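Farnaden Pantry Demos

README, last touched March 14, 2021

Hello, and thanks for downloading this. Farnaden is a set of hand-guided demonstrations of a robot arm sorting out dried pasta: picking packets up, standing them in a row, laying them down, sliding them on and off a low shelf. We made it to train our own grasping policy at Erkel and then found that other people kept asking for copies, so I've tidied it up (a bit) and written down the things I'd want to know if I were you. Most of the recording was done by Gil-soo Hong and me. Kacper Mazurek wrote the loader and is the person to thank if it opens first time.

What you get

There are 3,056 episodes. We were aiming for 3,000 and overshot because Gil-soo was enjoying himself. Each episode is one attempt at one instruction, from the moment the arm leaves its rest pose until the person driving it presses stop. You get the video from the wrist camera, the joint positions, how far open the gripper is, and a line of text saying what the driver was asked to do. The instruction was always written before the attempt, never afterwards, so now and then it says one thing and the arm does another. Those episodes are marked "mismatch" and you can drop them with one flag in the loader.

Why pasta? It's cheap, it keeps for ages, and it's surprisingly nasty to look at if you're a camera. Clear film throws glare all over the place, the printing changes from one side of a packet to the other, and long packets of spaghetti look very different standing up and lying down. Our first policy, trained on wooden blocks, went to bits as soon as it met shiny plastic. I was rather pleased, as I'd bet Kacper a coffee that it would.

The upright row

These are the episodes in the folder called "row". Packets stand side by side and the driver is asked for one of them, by position ("the middle one") or by what's on the label. The approach is close and the fingers have to go down the gaps without knocking the neighbours, so this is where you'll see the most hesitating. Please don't trim the hesitating out! It's useful. We tried cutting the slow bits and the policy became horribly overconfident. 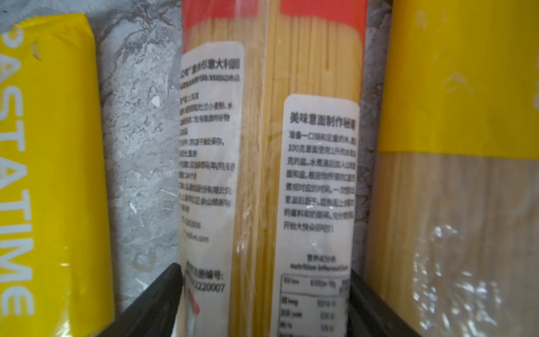 Row task, wrist view. Fingers on either side of the clear spaghetti packet, yellow one to the left.

A word about the labels. Some packets have Chinese labels stuck on them and some have English printing, and quite often the camera only catches part of a word. If you're doing anything with text in the images, treat it as partial by default. We haven't transcribed the labels and have no plans to, but if you do, send it over and I'll add it with your name on.

The shelf folder

There are 612 episodes in "shelf". The little two-tier rack goes on the worktop and the packets and boxes are placed in front of it or partly underneath. The instructions are things like "pull out the left packet" or "move the box away from the rack". I like this folder best. The arm can't just come straight down on everything, and the chrome posts give the depth estimate a proper headache (they reflect whatever is behind the camera as well as the wall). If you're reconstructing the geometry, expect the posts to go wobbly and don't write to me in despair, I already know. 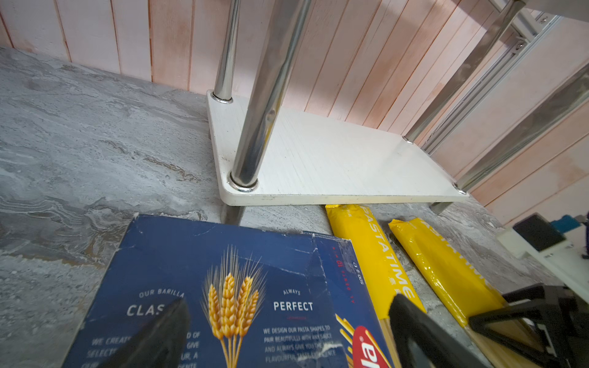

Shelf task. Barilla box in the foreground, far ends of two yellow packets tucked under the lower board.

The cardboard boxes deserve a mention too. They get creased and scuffed with handling, and we kept them in use long after they stopped looking smart. We did think about swapping in a fresh box every so often, but a kitchen cupboard is full of battered boxes, so battered they stayed. If you sort the episodes by recording order you can watch some of them age.

How we recorded

Gil-soo or I drove the arm with a hand controller while looking at the wrist view on a screen. No peeking at the worktop, that was the rule. A person who can see the whole table makes moves that the camera can't explain, and the policy then learns to lunge at things it has no business knowing about. I broke the rule a few times in the first week and those episodes are in a separate folder called "peeked", in case anyone wants to study bad habits.

Between episodes we moved the objects by hand following a shuffled list. The list is in the download as a plain text file. It has a spelling mistake in it ("spagetti") which is also in the instructions, so if you fix one, fix the other. I left it alone because two of our old training scripts search for it.

Splits

Use the splits we give you, please. We've held back 400 episodes for testing, picked by session and not by episode, so that you don't get the same arrangement of packets turning up on both sides. Malinowski is the name of our baseline (long story, somebody's dog) and its settings file is in the same folder. It does well on the row task and pretty badly on the shelf. I'd love to see it beaten.

Things I'd grumble about if I were you

Everything was shot against the same marble-patterned worktop. A policy trained on this alone will probably get quite attached to it, so mix in something else.

The pink planks show up in the background of many shelf episodes and hardly ever in the row ones. Kacper trained a tiny classifier that could guess the folder from background colour alone, which was funny for one afternoon and then quite worrying. Random cropping helps. Messing with the hue helps more.

Success is marked by the driver, yes or no, straight after pressing stop. Gil-soo is stricter than I am. The driver's initials are in each record, so you can correct for me being soft.

Getting it running

Unpack the archive, keep the folder names as they are, and point the loader at the top folder. The first run builds an index and takes a while – go and put the kettle on. If it complains about a missing file, it's nearly always the shuffle list. Put that back next to the folders and run it again.

Still to come

We want to add a second camera looking from the side, and a round of episodes with bags of short pasta that sag when you lift them. August is the plan for both. If you spot a wrong instruction or a dodgy success mark, send me the episode name and a line saying what's up, and I'll put it in the corrections file.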